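Relatório de progresso – Projeto Clestar, reparação e reutilização de roupa
Para: Fundo Rebelo, gestão de subvenções
Data: 19/01/2022
Responsável: Idalina Godinho

Exma. equipa do Fundo,

Envio o relatório do segundo semestre do projeto. Peço desculpa por alguma frase menos correta, o português não é a minha primeira língua e desta vez escrevi tudo sozinha.

Situação geral

O projeto está a andar dentro do plano aprovado em julho, com uma exceção que explico mais à frente. A oficina de Potutville abre duas tardes por semana e recebe pessoas que querem aprender a reparar a própria roupa. Até agora inscreveram-se 54 participantes. A maior parte vem do bairro, mas temos também inscrições da zona da estação, o que não estava previsto na candidatura.

As sessões de costura à mão são as mais procuradas. As sessões de máquina têm lista de espera e penso que vai continuar assim até ao verão, porque o espaço não permite pôr mais mesas.

Recolha de têxteis

Os pontos de recolha funcionam com regularidade. A transportadora Zanov faz o percurso e entrega os sacos na oficina, onde a roupa é separada por tipo de tecido e por estado. O que está em bom estado vai para a loja social, o que precisa de arranjo fica para as aulas e o resto segue para enchimento de almofadas.

No inverno chegam sobretudo peças grossas e escuras. São boas para ensinar remendos, porque o ponto fica escondido no pelo do tecido e os principiantes ganham confiança. Por outro lado, ocupam muito volume e secam devagar depois da lavagem, e isto obrigou-nos a mudar a ordem dos trabalhos – agora lavamos logo no dia da entrega.

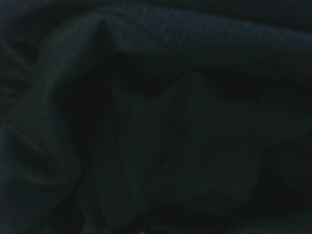 Dificuldades

A exceção de que falei é a compra da máquina de corte e cose. O fornecedor adiou a entrega e ainda não confirmou uma nova data. Pedi um orçamento alternativo, mas o preço ficava acima da rubrica e preferi não avançar sem a vossa autorização.

Tivemos também duas formadoras ausentes por doença no mesmo período. Algumas sessões foram adiadas e já estão todas remarcadas. Nenhum participante desistiu por este motivo, segundo as fichas que recebi.

Despesas

As despesas com materiais estão abaixo do orçamento. O transporte está ligeiramente acima, por causa do combustível. Proponho passar uma parte da rubrica de materiais para a de transporte, sem alteração do total. O mapa detalhado segue em anexo, com as faturas por ordem de pagamento.

Próximos passos

Abrir uma nova turma de iniciação, com horário ao fim do dia.
Fechar a questão da máquina, com o fornecedor atual ou com outro.
Preparar o guia de reparação em papel, de cerca de 2 páginas por tema.

Agradeço uma resposta sobre a transferência entre rubricas antes do próximo pagamento à Zanov. Fico disponível para uma chamada, se for mais prático para a equipa.

Com os melhores cumprimentos,
Idalina Godinho
Coordenação do Projeto Clestar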